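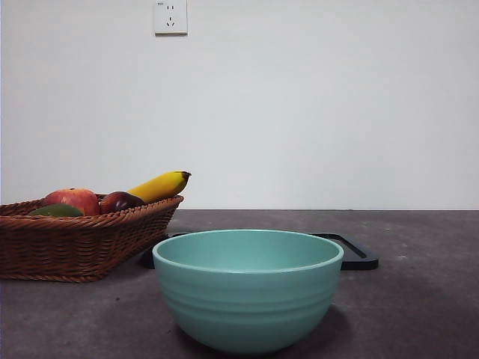 Our project at Flatusstead started with a claim from the Wavora kitchen guide: that fruit gets eaten sooner when it is "given a proper place." I didn't believe it, and I chose the topic mostly to argue with it. The guide never says what a proper place is. A deep bowl with ridges around the outside, like the teal one, looks like a proper place to me, and so does a wicker basket with fruit in it, yet the guide treats the two as the same thing. They hold fruit very differently. Put the bowl in front at table height and you see mostly its outer wall, with only a sliver of the inside.

Flatusstead College — Student Projects
Home | Projects | Reports | Methods | Contact
Thursday, June 27, 2019
By a second-year student, Home and Design course

What we did

We kept fruit out on one shared table for 21 days and asked 7 students to note what they took and from where. Two of them quit filling in the sheet after the first week, so the results rest on five people. That is a small group, and I would not trust anyone who drew a rule from it.

What we found

People took more from the basket than from the bowl. The group wanted to write that baskets "encourage healthy choices." I objected. The basket was closer to the door for six of the days, and the bananas mostly went in it — people like bananas.
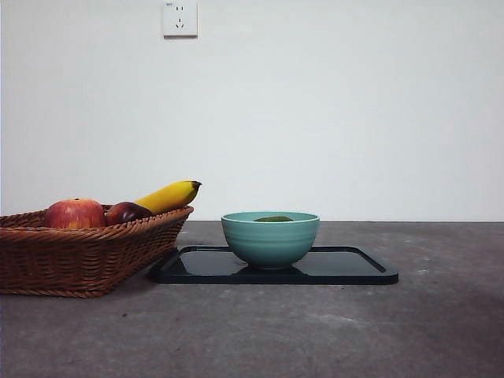
Visibility was the one idea that held up a little. The Vương method, which we read in class, says to keep the sides low and the contents high. A shallow basket does some of that without any method: the banana rests up on the rim and the top of the red apple clears it, but the smaller dark fruit sits lower, with only its upper curve showing. Our sheets had no column for type of fruit, so I can't say if the low ones were left longer. We should have thought of that in December, when we planned this.

The black tray was never tested.

Related
Rarkton Shelf Study: Second Try
Do Labels Help in a Shared Fridge?
Counter Space in Small Kitchens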